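The Wire We Let Hang

By Abdel Rahman
October 10, 2024

I have been putting off writing this for a good week now, partly out of embarrassment and partly because the fault we had was so small. It was a servo plug that had crept out of its socket by the thickness of a fingernail. But I have come around to thinking that small faults are the ones worth a few paragraphs, so pour yourself something warm and bear with me.

Our bench at Stistavar is a modest affair (a table, a sheet, a pair of little printed arms, and more screwdrivers than any household should own). The job we set ourselves this fall was the humble one of moving wrapped candies from one bowl to another, over and over, and writing down how it went. I love this kind of work. It's slow and a bit silly, and you end up caring very much about how cellophane behaves.

We had logged 662 transfers when the trouble came. One arm was on its way down to the bowl when the wrist quit answering. The shoulder and elbow didn't know that, of course, and they went right on with the motion they had been given, pushing the tip of the finger into the bottom of the bowl and holding it there. The servo that was doing most of the pushing got hot enough that I pulled my hand back when I touched the case. It took me almost 30 seconds to find the power switch, which was behind the table, under a coat. My coat, I'm sorry to say.

Nothing burned and no one was hurt. We lost one servo and one evening. And my first thought, which I suspect is everyone's first thought, was that we had been lucky with a toy and should get back to it.

I no longer think that was the right thought, and I want to argue with it a little. People who build small arms at home or in clubs tend to talk about safety as something for the big machines, the ones in cages with yellow paint on the floor. Ours can't break a bone, we say, and we are probably right. What they can do is stall. A stalled motor turns its electricity into heat, and it will keep doing so for as long as you let it, next to cloth and plastic and candy wrappers. It doesn't need to be strong to do that.

The other half of the argument is about wires, and here I'll be a bit of a scold. The hobby loves a hanging loop of wire. The loop gives the joint room to turn, it's quick to put on, and you can see at a glance where everything goes. I have hung them myself and felt rather proud. But a loop that swings also tugs, just slightly, every time the arm changes direction, and a plug that is held in by friction alone has only so many tugs in it. When I went back through our notes I found 3 separate places where someone had written "wrist twitchy" and then carried on. Two of those notes were in my handwriting.

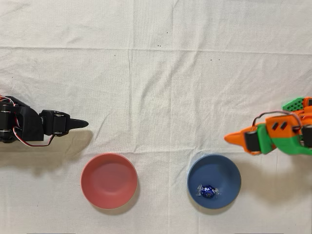
How can you tell a loose plug from a servo that is wearing out?

Turn the power off, seat the plug firmly, and run the same short motion again. If the twitch goes away and then returns after the arm has been moving for a while, suspect the plug or the wire first; a worn servo usually misbehaves in the same part of its travel no matter how well it is plugged in.

I brought all this up at the builders' evening in Bonport and got a kinder hearing than I deserved. A few people from the Brirberg group already tape down their plugs and check them every 200 runs, which seemed fussy to me in September and seems perfectly sensible to me in October. We have copied them. We also set a limit in the software so that a joint that can't reach its target gives up and goes slack, and the power switch now sits at the front of the table where a person might reach it without crawling.

I would like to see those habits written into the beginner guides, near the front, before the fun part. I know how that sounds. I skipped the front part of every guide I ever owned! Still, a new builder who reads one line about heat and one line about plugs will be better off than I was, fishing around under a coat with the smell of warm plastic coming up over the edge of the table.

The replacement servo goes in this weekend, and I've bought a fresh bag of candy.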